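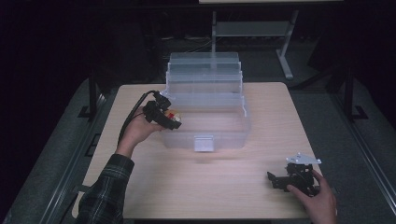
A clear tiered box on a bench top, closed, with the latch to the front.

About Diltora

Diltora sells storage for small things: tiered boxes, divider trays, drawer inserts, lids, labels and spare latches. Our customers are mostly people who sew, fish, bead, solder, tie flies, fix clocks or teach a class of children who do a bit of everything. We also supply schools, repair shops and a few theater wardrobe departments. There are 7 of us, and we work out of one building with the shop at the front, the packing tables in the middle and the stockroom behind.

How we started

The company was set up by Inese Jõgi and Necati Karakaya. Inese had been running a bead and button counter inside a fabric store called Kazlauskienė, where customers kept asking what she used to hold the stock. At first she told them where to buy it. Later she ordered two cartons and put them on the end of the counter, and they sold before the next delivery of buttons came in. Necati was the store's bookkeeper and noticed that the boxes were bringing in more than the ribbon.

When the fabric store closed its upper floor they took the shelving, the counter and the customer list, and opened under their own name. The counter is still in the shop. It has a brass yardstick set into the top, and people still measure things against it.

What we sell

The tiered box is the item we are best known for. It has a wide compartment at the bottom and narrower trays stepped back above it, with a flat lid on top. People call it a tackle box, a tool box or a craft box depending on what they plan to put in it. We list it under all three names on the order form and it is the same box each time.

We keep it in clear plastic only. We did stock a dark green version for two seasons and most of those came back as exchanges. With a clear box you can see the outlines of the trays and dividers from the outside, and you don't have to open four of them to find the one with the zipper pulls.

Besides the tiered box we carry single-layer cases in five depths, stacking cups with screw lids, and a range of loose dividers. The dividers can be bought one at a time. Our full list now runs to 530 items, and a good part of that is replacement pieces. If you lose a latch or crack a lid, we would rather sell you the latch or the lid than another box.

Sorting service

Some customers don't need a box so much as a day of help. Laine Ķēniņš joined us to run the sorting service, which takes in mixed lots and sends them back in order. A typical job is a sewing room from an estate, a school science cupboard, or a board game library where the pieces have wandered from one set to another. Laine starts by spreading everything out on a pale surface under good light, then groups by use first and by size second. Color comes last, if it comes in at all. A lot of people sort by color at home and then can't find the right length of screw.

Each finished box goes back with a printed card inside the lid saying what is in which tray. We keep a copy of the card for a year in case yours goes missing. The smallest job we have taken was one cookie tin. The largest was the prop store of the Fumetti puppet theater, which came to 96 boxes and took most of a November.

We don't throw anything away without asking. Odd pieces come back to you in a separate cup marked "unplaced."

Classes

Dalia Grigaitė teaches a two-hour class in the back half of the shop. It starts at 6:30 in the evening and covers planning a box before you fill it, cutting dividers to length, and labeling. Bring whatever you are trying to organize, up to about a shoebox full. Tables seat two. Scissors, labels and pens are on the table, and coffee is by the door – please keep it there, it has gone into a bead tray before.

Dalia also visits schools. The school version is shorter and uses our own mixed lots of buttons, washers and plastic counters. Teachers can keep the sorted box afterward for a small charge.

Shipping and the stockroom

Aivar Kairys looks after the stockroom and everything that leaves it. Last year he and his packers sent out 3,619 parcels. Tiered boxes travel empty and latched, with paper between the box and the carton on all sides. Loose dividers go in a flat envelope inside the same carton, so please check the packing paper before you write to say they are missing.

Orders placed before noon usually go out the same day. Orders for more than twenty boxes take longer, and we will tell you how much longer before we charge you.

The Prurkon range

Prurkon was a small maker of watch and jewelry trays. When its owner retired we bought the remaining stock and the right to use the name, and we now have the trays made again in two sizes. They fit inside the lowest compartment of our tiered box with a little room at the sides. Older Prurkon trays are slightly deeper – measure before you order if you are matching a set.

Returns and repairs

Unused items can come back within 60 days. Used boxes can come back for repair at any time, whether or not you bought them from us, as long as we carry the part. Empty them first, please. Wipe out any glitter.

Visiting

The shop is open from 10 to 5, with late opening on class evenings. Parking is behind the building, and the rear entrance has no steps. Sample boxes are out on the counter for trying, and you are welcome to bring your own pieces in to see which trays they fit. Questions about sorting jobs go to Laine, school bookings to Dalia, and anything about a parcel to Aivar in the stockroom.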